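Small Parts, Small Boxes: A Talk With the Owner of Otmont Repair Supply

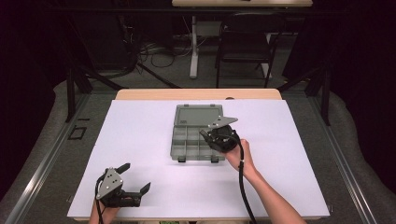 How do you decide what deserves its own compartment?

"If I've had to look for it twice, it gets a compartment. Until then it can live with its neighbors."

The owner of Otmont Repair Supply has been sorting small hardware for most of her working life. She sells screws, springs, washers, hinge pins and other parts to people who fix things at home, and for the past few years she has also taught a short evening class on setting up a parts box. She asked that her name be left out, saying the shop gets enough phone calls already. We talked by phone for most of an afternoon, with two breaks while she dealt with deliveries.

She started with coffee cans. Her father kept everything in them, and when she took over his bench she inherited 49 cans with no labels. "Some had one kind of screw. Some had everything he'd swept off the bench in a year. I spent the whole of my first February dumping them out on a bedsheet." She kept the cans for another year after that, out of loyalty, and then gave them away and bought compartment boxes.

Her preference now is for the plain flat organizer with a lid that you can see through, at least a little. She doesn't care much about brand. What she looks at first is the dividers. In a cheap box, she says, the dividers often stop short of the lid, and the first time you carry the box on its side the small washers slide over into the next row. She checks this in the store by closing the lid on a strip of paper laid across a divider. If the paper pulls out easily, she puts the box back on the shelf.

"People ask me about the latches, and latches matter, but a latch only keeps the lid on. It won't keep your number fours away from your number sixes."

She is also particular about where a box gets filled. At the shop she works on a light-colored board laid over the table, and she tells her students to do the same at home with whatever they have, a cutting board or the back of an old poster. A dark part shows up on it right away, and when the job is finished the board can be lifted and tipped into a tray. She used to work on bare wood and lost a lot of brass that way.

The lid goes all the way back before anything goes in. That is one of her few firm rules. "A lid that's halfway open will come down on your hand, and then you've got a mess. Open it flat, away from you, and leave it there until you're done."

I asked how she lays out a box from scratch. She said she begins with the parts and leaves the box alone. Everything gets poured out and pushed into piles, first by what it is and then by size. Only when the piles have stopped changing does she count how many compartments she will need. Most people do it the other way, she said. They look at the compartments and try to find something for each one, and they end up with a cell holding a single cotter pin and another so full the lid won't close.

Her own boxes run from small at the left to large at the right, with the parts she uses most in the row nearest to her. The far row is for things she needs a few times a year. She leaves two or three cells empty in every box. "You'll buy something next week. You always do. If there's no room for it you'll drop it in with something else, and that's how it starts."

On labels she has changed her mind more than once. For a while she labeled every compartment on the underside of the lid, in a grid that matched the one below. It looked good and it was out of date within a month. Then she tried colored dots, which fell off. Now she tapes one sample of each part to an index card, writes the size next to it and keeps the card in the drawer with the box. For students who don't want to do that, she suggests one label on the outside, on the short end, with three or four words. "Wood screws, short" is enough. She once had a customer who had typed up a list of 2700 items with shelf codes. He was proud of it, and he still came in to buy screws he already owned.

The class runs one evening and costs less than most of the boxes people bring to it. Students arrive with a bag or a jar from home and leave with it sorted. The hardest part for them, she said, is throwing things out. She lets each person keep one handful of mystery parts, in one compartment, and the rest goes into a bin by the door. Stripped screws go straight into the bin with no discussion.

"They'll say, that might be from the crib. And I'll ask how old the kid is."

She does have some complaints about the boxes themselves. The thin dividers that lift out are handy, but they get lost, and a missing divider can't easily be replaced unless you buy a second box. She also finds that very small compartments with square corners are hard on the fingers. A washer will lie flat in the corner and you can't get a nail under it. Her fix is to tip the whole box slightly toward you with a folded cloth under the back edge, or to put a bit of foam in the bottom of the cell so the part has something to tilt against. Rounded bottoms are better if you can find them. The Flernard catalog used to carry a box like that, and she bought as many as she could before it was dropped.

For heavier hardware she doesn't use compartment boxes at all. Lag bolts and large hinges go into bins. She once filled a plastic organizer with 200 carriage bolts to see if it would hold, and it did, until she picked it up by one end. The hinge of the lid tore along half its length. She kept the base and uses it in a drawer.

Toward the end I asked about upkeep. She goes through the boxes at her own bench on the first slow day of each season, and she doesn't do the whole set. She takes the three that have been opened most, empties them onto the board, wipes out the dust and puts everything back. It takes less than an hour. The boxes that haven't been opened she leaves alone, apart from one check that the latches still snap.

What about people who have nothing sorted yet, and a garage full of jars?

"Do one jar," she said. "Do it at a table, sitting down, with a decent light. Then close the box and go have dinner. The other jars have been there ten years, they'll be there tomorrow."

She had to go then – a customer had come in looking for a spring and had brought half of the old one.

The next evening class at Otmont has a waiting list. Anyone who wants to be added can leave a note at the counter.

We use cookies to remember your preferences and to see which pages are read. By continuing to use this site you accept our use of cookies. Accept | Manage settings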